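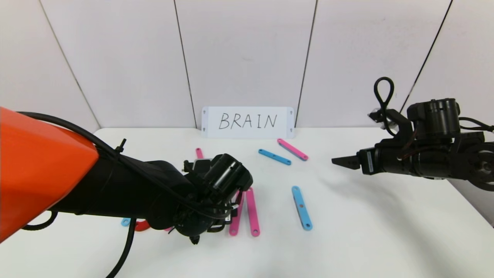
Plilach Table Rental: Frequently Asked Questions

Last updated: August 20, 2025

Who can rent a table?

Any person of 16 years or older. You do not need to be a company, and you do not need to show us what you will make. Students, hobby people, teachers and small sellers are all coming to us. If you are under 18, please bring a form signed by a parent on the first visit.

What is included in the price?

The table, one chair, light, heating, internet and two power sockets. Tea is free. Coffee is from the machine in the hall and you pay it separately.

How much does it cost?

One month costs 304 dollars. Three months paid together cost 792 dollars. We do not sell single days at the moment, but if somebody cancels we put the free days on the board near the entrance.

Can I leave my things on the table during the night?

Yes, if you have a monthly rental. The room is locked at 10 in the evening. Please put small and expensive things in your locker, because our insurance covers only what is inside of the lockers.

I want to share my table with a friend. Is it allowed?

Two persons can share one table, but only one name is on the contract and this person is responsible for the payment. Write the second name to Nour Daher before the friend comes for the first time, so that a second key card can be prepared. The second card has a deposit, which you get back when you return it.

What kind of work is not possible?

Spray paint, open fire, welding, and everything with a strong smell. Sawing is possible only in the yard. Glue is fine, but use a mat under it. If you damage the table surface we will ask you to pay for the repair.

How loud can I be?

Normal talking is no problem. For music use headphones. Short noise from tools is accepted in the afternoon, and in the morning we ask for quiet.

Can I receive packages?

Yes. Write your name and also your table number on the address, otherwise the package goes to our neighbor Idside and it can take days until we find it. We cannot keep food or living plants for you.

How do I cancel?

Send an email before the last day of the month. The rental then ends one month later. Elango Rao will answer you with a confirmation. If you did not get it, the cancellation did not arrive, so please write again.

Is there parking?

There are a few places behind the building on the Navarrete side. They are shared with the bakery. Bicycles can stay in the corridor, but not in front of the fire door.

Are you open on holidays?

We are closed on public holidays and for one week in November, when the floor is cleaned. Monthly renters get this week back as extra days at the end of their contract.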